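How a Book Gets Its Place on the Library Shelf
A page for young readers from the Vorkside Children's Library

When you visit a library, you may see hundreds of books standing side by side. Each one has a place of its own. Library workers follow a set of rules to decide where that place is. Once you understand the rules, you can find almost any book without help.

Two kinds of books

The first question a library worker asks is whether a book is fiction or nonfiction. Fiction books tell stories that an author made up. Nonfiction books give facts about real things, such as volcanoes, trains, or the history of a town. The two kinds are kept in separate parts of the library.

At Vorkside, fiction is on the left as you come in from Tumside Street. Nonfiction is at the back, past the reading tables.

How fiction is arranged

Fiction is placed in order by the author's last name. The label on the spine of the book shows the first 3 letters of that name. A book by an author named Hourani would have the letters HOU on its label. It would stand after a book marked HOT and before a book marked HOW.

Sometimes an author has written several books. Those books are placed together, in order by title. The words "A," "An," and "The" at the start of a title are skipped, so "The Lost Kite" is filed under L.

Picture books have their own low shelves. They are also arranged by the author's last name, but the label begins with the letter E. This stands for "Easy," although some picture books have quite difficult words in them.

How nonfiction is arranged

Nonfiction books have a number on the label. Each number stands for a subject, and books on the same subject share the same number or one close to it. Many libraries use a plan called the Dewey Decimal System, which runs from 000 to 999. Animals are in the 590s, and poetry from the United States is at 811.

Some numbers have a decimal point. Read the part before the point first. Then compare the digits after it, one at a time, from left to right. This means that 523.12 comes before 523.2 - even though 12 looks larger than 2.

Series and award books

A series is a group of books that belong together. Series books at Vorkside carry a small number under the letters on the label, so that readers can begin with the first one. Books that have won an award have a gold dot on the spine. They remain on the regular shelves with all the others.

The Tramberg Collection

Our library also keeps a group of older children's books called the Tramberg Collection. It holds some 303 books. They may be read in the library but may not be taken home. Please ask at the desk if you would like to see one. 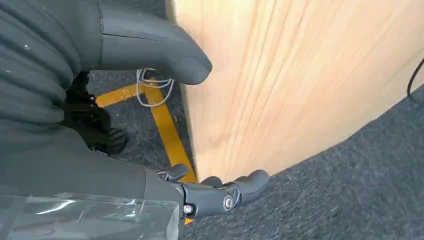
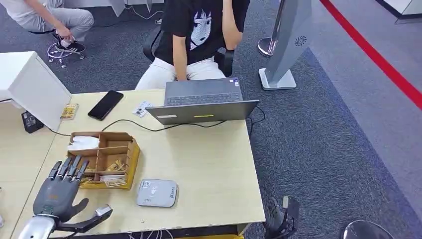

When you have finished with a book

If you take a book from the shelf and decide not to borrow it, please place it on the returns cart. A book put back in the wrong place is very hard for the next reader to find. You may borrow a book for two weeks and renew it once, provided that no other reader has asked for it.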